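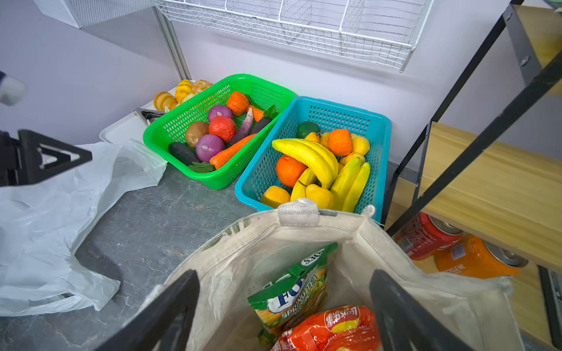
Martinelli Road Play Shop Group
Minutes of the meeting held on 18 June 2020, 7.30 pm

Present: Annunziata Zanetti (chair), Desteo, Jukard, and three parents from the toddler room. Apologies from the music group.

1. Last minutes
Agreed. The squeaky door is still squeaky.

2. The greengrocer's corner
Everyone is delighted with how this is coming along! Vegetables stay in the green basket and fruit in the blue one, with the bread on its white tray behind. Jukard loves the little ridged pumpkin and would like more odd shapes like it. Desteo asked whether we have too many lemons. The meeting felt you can't have too many lemons, but agreed that pears would be a lovely addition (AZ to look, up to £24).

3. Shopping bags
The canvas tote was a big hit as the customer's bag and we'd like 5 more, small enough for a three-year-old to carry when full. Plastic bags to be kept out of the children's reach and phased out by July. AZ offered to sew handles on two old pillowcases, gratefully accepted.

4. Washing
All the pretend food to be wiped in warm soapy water after each session and left on a towel overnight. Bananas need extra care between the fingers of the bunch.

5. Money
Balance £907. Till roll and price labels approved.

6. AOB
Could we have a fishmonger next? Lots of enthusiasm, carried over.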